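Why Does Cloth Crease?
A question about wrinkles, and the tiny threads that make them
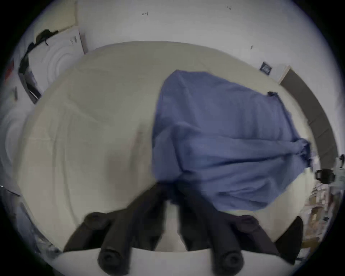 Have you ever pulled a favourite T-shirt out from the bottom of a drawer and found it covered in lines, as if it had grown old overnight? Those lines are called creases, and every kind of cloth has its own way of making them. Some creases are sharp, like the fold in a letter, and some are soft and wandering. A blue cloth bunched up on a pale bed sheet has long ones that run slantwise across it, and a corner where the fabric has been twisted until the folds crowd together into a knot. The sheet is rumpled too, but it's spread out much wider, so it hasn't got nearly so many folds squashed into one place. To find out why cloth does this, we need to go very small indeed, smaller than a thread, and then smaller again.

What is cloth made of?

If you look at a piece of fabric through a magnifying glass, you'll see threads going over and under each other. That is called weaving. T-shirts are a bit different, because they are knitted, which means the thread goes round in lots of tiny loops, like a very small woolly jumper. Now pull one thread loose (from an old rag, please, and not from the curtains!) and untwist it between your fingers. It comes apart into fluffy hairs. Those hairs are called fibres.

Cotton fibres grow on a plant, in a white puff around the seeds. They're short, often no longer than 35 millimetres, so they have to be twisted together tightly before they are any use for sewing or weaving. Wool fibres come from sheep, and silk fibres come from the cocoons of silkworms. Polyester fibres are made in a factory from a kind of plastic.

Holding hands

Inside every cotton fibre there are long, thin chains, far too tiny to see even with a school microscope. The chains lie next to each other and cling together, a bit like children in a long line holding hands with the line beside them. When you bend the cloth, some of the children have to let go. Then they grab hold of whoever happens to be nearest, and now the whole line is holding hands in a new, bent shape. That's a crease!

Water makes the letting go much easier. It slips in between the chains and loosens their grip, so damp cotton bends very easily and, if it dries while it's scrunched up, it stays scrunched. My neighbour Karthikeyan Krishnan used to run a small laundry called Filura, and he told me he could always tell which customers had left their shirts in a heap after washing. He would sigh, and put the kettle on, and then he would get out the big iron.

Why doesn't wool crease so much?

Wool fibres are naturally curly, like little springs. If you squash a woolly jumper in your hand and let go, most of it bounces back. Polyester is good at bouncing back as well, as its chains don't take much notice of water. Linen, on the other hand, comes from the stem of the flax plant and is rather stiff, and it creases if you so much as sit down in it.

How an iron works

An iron uses heat, steam and a good firm push. The steam and the heat get the chains to let go, and the push makes the cloth lie flat while they find new hands to hold. Then the cloth cools and dries, and there you are – a smooth shirt. Water boils at 100 degrees Celsius, and an iron set for cotton gets a great deal hotter than that, so irons are strictly for grown-ups.

Try it yourself

You will need two squares of old cotton cloth, a bowl of water and two elastic bands.

Dip one square in the water and squeeze it out well. Leave the other one dry. Scrunch each square into a ball, put an elastic band round it, and leave them both somewhere warm until the next day (on a saucer is best, or you'll get a wet patch on the windowsill). Then take off the bands and open them out. Which one has the deeper creases? Try again with a bit of old woolly sock and see if you get a different answer.

Words to remember

Fibre: a very thin hair that can be twisted into thread.
Weaving: making cloth by passing threads over and under each other.
Crease: a line left in cloth when it has been bent or folded.
Flax: the plant that linen is made from. It has pretty blue flowers.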